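4.2 Rinsing and reuse at the Clercombe site

Last updated: October 25, 2020

Most of the 468 households kept the diary to the end. Returns from the Prata estate came in late, some not until December of the year before last, and those were coded by Loureiro alone. Drop-outs mostly larger families. No clear reason given.

Water used for rinsing was higher than expected. More than 80 households rinsed every container before putting it out, even where the Flurnow leaflet said a quick shake was enough. Older residents especially – habit, they told us, from the days of returned milk bottles. Plastic cups were a problem throughout, as people were unsure wether they counted as packaging or as tableware (Figure 3). 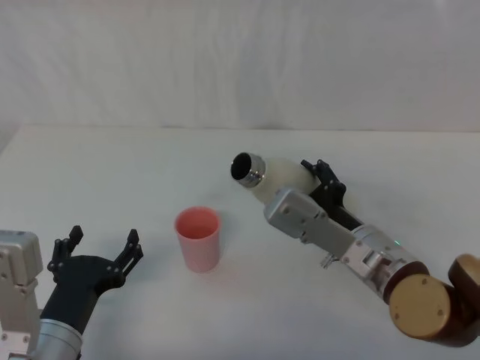 Figure 3. Pink plastic cup and white cylindrical bottle.

Bottles caused less doubt. Nearly all went in the right bin, lids on or off. Cups were split between the two bins and a fair number stayed in the kitchen cupboard for 30 days or longer, then went out with general waste. We did not ask about colour and should of done.

The Grendamex scheme charged by weight, so rinsing ought to have paid off for sticky contents only. It made no difference that we could find. Households on the flat rate rinsed just as much. Interviews (40 in all) point to smell and flies as the main worry, cost well behind. See section 5 for the summer figures – these are still being checked.

Related items
Loureiro, T. Kerbside diaries: a short guide
Bin sharing in flats, Prata estate
Flurnow leaflet, second wording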